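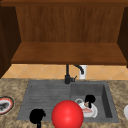
How I read a trade report without getting fooled by the headline

Every month the export numbers come out, and every month I get messages from friends asking whether "exports jump 18 percent" means they should be worried, thrilled or neither. Mostly neither! But it takes a little poking to find out, so I'm writing down what I do. You need the release itself, a spreadsheet and a cup of coffee.

Start with the release, and skip the news story for now

Go to the statistics office or customs agency of the country you care about and find the monthly goods trade page. There's usually a short summary on top and a pile of tables underneath. You want the tables. I save the file with the month in its name, like "exports September", because I once overwrote half a year of downloads and I'm still annoyed.

Check what the number is being compared with

This is the big one. A growth figure is always measured against something, and it's usually either the month before or the same month last year. Year over year is what most headlines use. Month over month is jumpier, and it only makes sense if the figures are seasonally adjusted (look for "SA" or a footnote).

Now go look at that earlier month. If exports were terrible a year ago, even a so-so month looks fantastic next to it. Say a country shipped 100 last year in a normal month, dropped to 80 in a bad one, and is now at 94.4. That's an 18 percent jump, and it's still below normal. People call this a base effect, and once you've spotted one you'll see them all over the place.

Watch for moving holidays

Lunar New Year and Easter don't sit still. Factories close, ports slow down, and the dip lands in one month this year and a different month next year. My fix is dull but it works: add January and February together for both years and compare the totals. For Easter I do the same with March and April.

Ask whether it's price or volume

Most headline figures are in money. If oil gets more expensive, an oil exporter's sales go up without one extra barrel leaving the dock. Look for a volume index in the tables. Can't find one? Pick a big product listed by weight and see if the tons moved along with the dollars.

Currency matters here too. The same month can look strong in local money and flat in dollars, so choose one and stick with it all the way down your spreadsheet.

Smooth it out

I put the monthly values in column B, starting in row 2, and in C4 I type:

=AVERAGE(B2:B4)

Then I drag it down. That gives you a 3-month average, and it's the line I look at first. One wild month (a couple of airplanes delivered, a port strike ending) gets calmed down a lot. If the average has been rising for a while, I start to believe it.

Look at imports as well

A growing surplus sounds great, but it can happen when exports are flat and imports are falling, and falling imports can mean shoppers and factories at home are cutting back. I keep imports in column D with the same average beside them, in E.

Last thing: go back next month and check the revisions. Early figures get changed all the time, sometimes by enough to flip a small gain into a small loss. I paste the new number in and leave the old one in a comment on the cell.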